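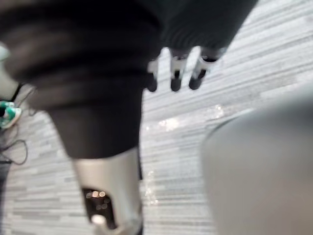 1/ Site rule for sleeved arms, revised 10th September. Before anyone reaches in: drive power off, lockout on, key with the person reaching. A paused program is not a lockout.

2/ Cables on the floor get routed outside the marked reach before power comes back. Chantal Dufour signs for it at Flurinora.

3/ Bellows: check every fold for cracks at 200 hours — sooner if the collar has shifted.

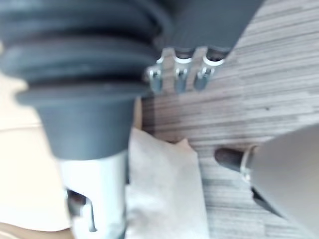

Issue 7, p. 12

4/ Bracket bolts: torque, then paint-mark. Log the cell hours too. Ours read 2,437 today.

5/ Loose paper or cloth comes off the surface before a restart. Nisha Grewal has the checklist.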